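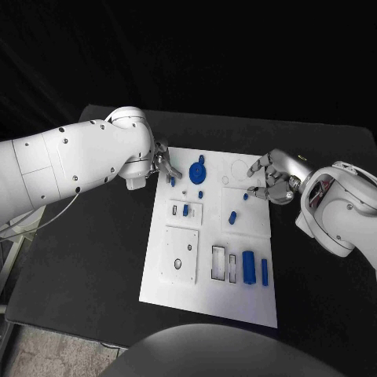
Figure 7.1 Two arms over an assembly task board. The left arm carries a metallic gripper with jointed fingers, the right arm a multi-fingered hand.

Search this book Enter keywords Go

Chapter 7
Comparing End Effectors

In Chapter 6 we chose an arm by its reach, payload and repeatability. Those numbers come from a data sheet and can be compared at a desk. The part that touches the work is harder to judge. Two grippers with the same rated force may behave quite differently when asked to pick up a short peg and put it in a hole.

This chapter sets out a way of testing them. We use a task board, a flat sheet carrying pegs, blocks, a gear and plates with openings of several shapes. A board of this kind is cheap to make and easy to copy, so a second laboratory can repeat the trial and argue with the result.

Most of the data come from a trial run by Hajnalka Szilágyi and Marwan Nseir at the Dobson workshop. They tested a Rodura gripper and a Tumiler hand, and recorded 729 attempts over 17 working days. Every attempt was given a limit of 60 seconds. An attempt that ran over was scored as a failure, even if the part was nearly home.

7.1 What is being compared

A gripper with few joints is simple to command. It closes, it holds, and the controller has little to decide. A hand with several segmented fingers can shift a part after picking it up, but each joint adds something to calibrate and something to wear out. Neither design is better for all work. The question for the engineer is which parts have to be handled, and how they are lying when the arm gets to them.

A cylinder standing upright can be taken from above. The same cylinder on its side must be turned before it can be inserted, and the turning should be timed separately from the insertion. Szilágyi and Nseir did not do this in their first 16 attempts, which are left out of the tables.

Keep the controller settings the same for both devices wherever possible. Where they must differ, write down the difference. Hadi Farah's earlier study is hard to use today for want of this one record.

Before you read on

You should be able to define compliance (Section 4.2) and work out the clearance between a peg and a hole (Section 5.1). Exercise 7.1 asks you to draw up a score sheet for a board of your own.

Share this chapter 16 shares 0 comments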